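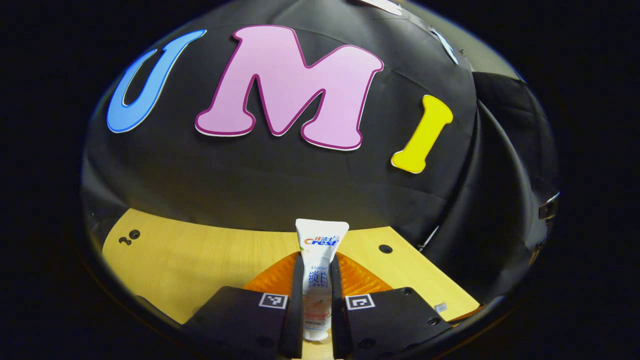
Foam letters on black cloth, Brolton building.

About Skuta

Skuta supplies woven and coated textiles to theaters, schools and exhibition halls. The company cuts, hems and finishes cloth to order at its building in Brolton. Stock fabrics are held in 30 weights and finishes, from light voile to heavy wool serge. Yarn is not spun on site, and all base cloth arrives in full rolls from outside mills.

What we make

Most orders are for flat or pleated drapes with webbing and grommets at the top and a chain pocket at the bottom. Standard pleat fullness is 50 percent; other values are available on request. Borders, legs and full-stage blackouts are made to the drawing supplied by the customer. Where no drawing exists, we work from three measurements: track length, finished drop and floor clearance.

The Pritar range is our own line of flame-retardant cloth. It is sold by the running yard in black, gray and natural, with a weight of 345 grams per square meter. A certificate is issued for each roll and should be kept with the installation records. Pritar cloth must not be washed with water, as this removes the treatment. Dry cleaning is possible, but the cloth should be tested again afterward.

Facilities

The cutting floor covers 3000 square feet and has two long tables - one for wool and cotton, one for synthetics. Sewing, inspection and packing are in the same building. Each finished piece is labeled with an order number, a fabric code and its finished size. Repeat orders can be placed by quoting the order number alone.

In October the company took over the repair work formerly carried out by Þorgeirsson. Drapes with the older Þorgeirsson label are accepted for patching, rehemming and new chain pockets.

Ordering and visits

Samples are mailed free of charge, up to five per request. The Brolton counter is open to visitors on Wednesday from 9 a.m. to 3 p.m. - other times by appointment. Deliveries use the rear gate, Unit 3246.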